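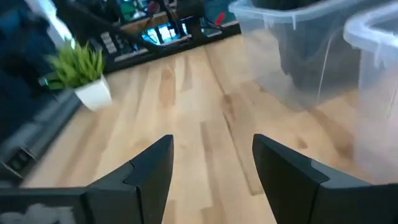 Spend the money on the fingers first and the arm second, was the advice we were given by the technician at Tradby when we rang up in our opening week, and we wrote it at the top of the planning sheet and then, I am sorry to say, more or less ignored it for a month.

Our project was to plan the equipment for a small sorting bench that the department could run for a whole teaching year, and to do it within the sum we had been given. It sounded like the easy project on the list. Most of the other groups had something to build, and we had a spreadsheet and a great many supplier pages open at once — but we grew very fond of it, and we hope that whoever takes the bench on next year will find our notes useful.

What the bench needs

The task is to pick small parts off a wooden worktop and drop them into clear plastic storage bins. We kept to clear bins because the department already has a cupboard full of them, and because a student can check from the side whether something has gone in. A pair of plain black fingers is enough for nearly everything on our parts list. The thin washers are the exception, and we talked about those for far longer than they deserved.

We also decided early on to plan for the bench as people really use it, with the keyboard and screen close by, cables overhead and a bit of greenery on the worktop. A tidy drawing is lovely to look at, but we wanted our reach measurements to hold on an ordinary working afternoon.

Comparing the quotes

We asked for prices from two firms, Kulteo and Plirnosell. Kulteo came in lower on the arm and were very kind about answering our questions, even the ones we had already asked. Plirnosell cost more to begin with, but their price took in 4 sets of spare fingers and a wrist camera mount, and once we had added those to the Kulteo quote the gap was a good deal smaller than we had thought.

Delivery was the other worry. Plirnosell could promise 13 working days and Kulteo could only say "by April", which would have left us very little time for setting up. We have recommended Plirnosell for that reason as much as for the spares.

The small things

We put aside £200 for small things and it was not enough. Cable ties, longer leads, a second power strip and rubber feet for the bins went through over half of it on paper before we had even come to labels. If we were starting again we would double that line and take the difference out of the software budget, as the Pacheco planning tool we had costed has a student licence that we only found in the last fortnight (it was on the second page of their price list all along).

Left to decide

The washers still need an answer. Softer fingertips might do it, or a shallow tray with a sloping side, and the tray is far cheaper, so we would try that first. The full cost table and both quotes are at the back of this report, with our reach measurements on the sheet after them.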